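Chapter 7
From Pixels to Plans: The Software Between the Camera and the Arm

In the earlier chapters we treated the arm as a mechanism. We gave it joint angles and it went to them. In this chapter we begin to ask where such joint angles come from, when the goal is given only in the language of the kitchen: "put the eggplant in the rack." Between this sentence and the first motor command there are several programs, and each of them can be wrong in its own way.

We will use the simulator Griltanness for all exercises, together with the planning library Nornero. Readers who installed an older release in Chapter 2 should update it before they continue, because the names of some calls were changed. The camera module is called Cai, and its settings are listed in Appendix B.

Let us first fix the words. Perception is the part of the software which turns an image into a list of objects with positions. Planning takes this list and a goal, and returns a path. Control follows the path and corrects small errors on the way. Many beginners put all three in one large loop. It works for a first demonstration, but later it becomes very hard to find out which part has failed.
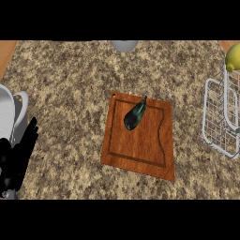 Consider now what perception must deliver before the planner can do anything useful. A name for each object is not enough. For the eggplant we need its position on the cutting board and also the direction of its long axis, since the fingers should close across this axis. For the rack we need the open space between the wires, and a simple box around the rack does not tell us this. The speckled granite adds its own difficulty: a detector based on edges finds edges everywhere on it.

The pitcher is a different case. It is not part of the goal, but it is an obstacle, and the gripper hides much of its base. The planner still needs a complete shape. In Section 7.3 we fill the hidden part from a stored model, and we compare this with a more careful method, which marks all unseen space as occupied. The second method is safer - but it often finds no path at all when the gripper starts close to an object.

The exercises use the Clorkodow set, which contains 2579 rendered kitchen views. Of these, 1471 are for training, 472 are for testing, and the others are kept for the project in the last chapter. Please do not look at the project views yet.

7.1 Coordinate Frames

Every position in this book is written in some frame, and most of the mistakes we see in student code are frame mistakes. We begin with the camera frame and the base frame of the arm. A point measured in the first must be moved to the second before the planner may use it.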